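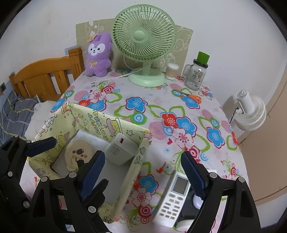

Fan end of the craft table, mid-sort. Green fan, orange scissors, far too many flowers on that cloth.

**1/** Right. It's September 21, 2025, the spare room has been "nearly done" since March, and I have told enough of you in person that I'm sorting it out that I now have to sort it out. So this is the thread. Mute me if you're not into watching a grown woman decide where to keep her scissors.

**2/** Starting with the table and leaving the cupboard for another day. The cupboard is a whole other thread. The table is where everything gets put down "for a sec" and then lives there until Christmas.

**3/** First, the tablecloth. People have opinions about the tablecloth! It's white with big blue flowers that have crimson outlines, plus red ones, plus pale pink ones, plus hearts and circles and a sort of music note. It's a LOT. I bought it at the Renddale market from the bloke who does the remnants and I have loved it every day since.

**4/** My sister Theano (yes, she's on here, hi) reckons you can't find anything on a pattern like that. I say you just have to own things in loud colours. See: orange-handled scissors. Never lost them. Well, lost them twice, but both times they were in the car.

**5/** The fan stays. The fan was always staying. Anyone who's sat in this room on a February arvo knows why. It's light green, it's got a nice wide round base so it doesn't go over when you bump the table, and it can live up the far end against the wall where it isn't in anyone's way.

**6/** The cord is my one gripe. It wanders off across the cloth to the left and I put a mug down on it at least once a day. I've been told to get those little stick-on clips. Has anyone used the stick-on clips on a table that has a cloth over it? Where do you stick them? Asking seriously.

**7/** Update from the replies: under the edge of the table, obviously. Thank you, all of you, very gentle about it.

**8/** Fan-cleaning tip while I'm here, as three people have now asked. Unplug it. Front grille off if yours comes off. Warm water and a squirt of dish soap for the grille, dry it properly before it goes back on. For the fiddly bits between the ribs, cotton swabs. That's half the reason I keep a tub of them on the table (the other half is glue).

**9/** On the cotton swab tub. Clear, round, see-through top so you can tell what's in it. I'd decant my whole life into clear round tubs if I could. I had a stage of putting everything in pretty opaque tins and I swear I bought pins four times that year.

**10/** Now the jar. It's a glass mason-jar mug, the kind with the handle on the side, and it's got a black lid. It used to be one of a set from Kouris, the homewares place next to the bakery, and the others went one by one the way glasses do in this family. This one's retired from drinks. I want it for buttons.

**11/** The bright green cup-shaped thingy sitting on top of the lid gets a mention because Marina messaged me privately to ask about it. Marina, it doesn't have a home yet. It's sitting on the jar until it gets one. That's the system.

**12/** "That's the system" is going to be on my headstone.

**13/** OK the purple fella. My niece's plush, white face, little pale gold bow on the chest, bit of orangey-yellow by the ear. He stands up beside the fan and he is NOT craft supplies and he is NOT clutter. I've had a ruling on this from a seven-year-old and there's no appeal.

**14/** Behind them all is the backing sheet, the beigey-olive one with the pale cartoon drawings. It just leans on the wall. I keep meaning to fix it properly, and then I think about measuring, and then I make a cup of tea.

**15/** Why have it at all, asks Theano. Because the wall's plain and pale and it was a bit dentist's waiting room in there. With the sheet up it feels like a corner where you might want to make something. There's a round little animal on the right side I'm very fond of.

**16/** Long-time followers will remember the Mandau incident (I painted a feature wall in a colour called Mandau, two coats, and it looked like gravy). A sheet you can lean up and take away again is more my speed these days.

**17/** Next, the pale yellow box. It's the soft, fabricky sort with cartoons on the sides, and it's down the near left end of the table with its top open. I want it to be the "in progress" box: whatever I'm halfway through goes in there overnight, and the table gets to be a table.

**18/** Rules for the in-progress box, which I'm writing here so you can hold me to them:
- one project at a time
- no receipts
- no food
- if it won't go in the box, it isn't getting started

**19/** Already been asked if the no food rule includes mints. Mints are fine.

**20/** Marina Kontogiannis (who is a proper organised person with a label maker and everything) says sort by how often you pick it up. Daily things within arm's reach, weekly things up the back, everything else off the table. Very sensible. Did it on paper first.

**21/** My list came out like this:
- **Daily:** scissors, pencil, tape measure, glasses
- **Weekly:** cotton swabs, buttons, glue
- **Off the table:** the iron, the seed catalogues, a bike pump (??)
- **Exempt:** fan, purple fella

**22/** So the scissors are moving. They've been parked in front of the jar, over on the right, and I'm a left-hander. I've been reaching across myself for years. Nobody in my family has ever mentioned it.

**23/** Theano Andreadis has just replied "I have mentioned it." Okay.

**24/** Buttons. I tipped out the old biscuit tin to see what I was dealing with and gave up counting at 52, with most of the tin to go. They won't all fit in the jar. They're getting a cull: anything cracked, anything that's clearly off somebody's school shirt, anything I look at and feel nothing.

**25/** Kept so far: the big tortoiseshell ones off Mum's coat, a whole card of tiny pearly ones still with the price on, and a toggle I can't explain to you but will defend.

**26/** Quick word on glass jars with lids for people with small kids about: push the jar to the back, and check the lid every time. Buttons are exactly the size you don't want wandering. Scissors go up high when my niece is here, no matter how neat the table looks with them on it.

**27/** Somebody asked how I wash the cloth. Cold, gentle, inside out, on the line but out of full sun. The reds haven't run on me yet. I'd still do it by itself the first time. I did my first one with a white shirt and I was just lucky.

**28/** And if you get glue on it, let the glue dry, then pick. Don't rub! I rubbed once and made a grey patch right beside one of the blue flowers and I've been putting things on top of it ever since.

**29/** Break for lunch. Toast. Not at the craft table, before anyone starts.

**30/** Back. A few of you are after the shelf I was going on about back in March. It was the Vulico one, the narrow three-tier. I haven't bought it. I got as far as the checkout, then remembered that a shelf is another place to put things down for a sec. I'm going to see if the box and the jar can do the job first.

**31/** If I'm still happy with it in a month I'll spend the shelf money on fabric, which I think we all saw coming.

**32/** Still to do: cord clips, new spot for the scissors, button cull round two, find out whose bike pump that is. Then a wipe-down of the fan before the weather turns, and the sheet can keep leaning till I'm in a measuring mood.

**33/** If you've got a table like this at your place, show me in the replies. Loud tablecloths especially welcome. And if anyone within cooee of Renddale wants a bag of odd buttons, they're yours, just bring your own jar.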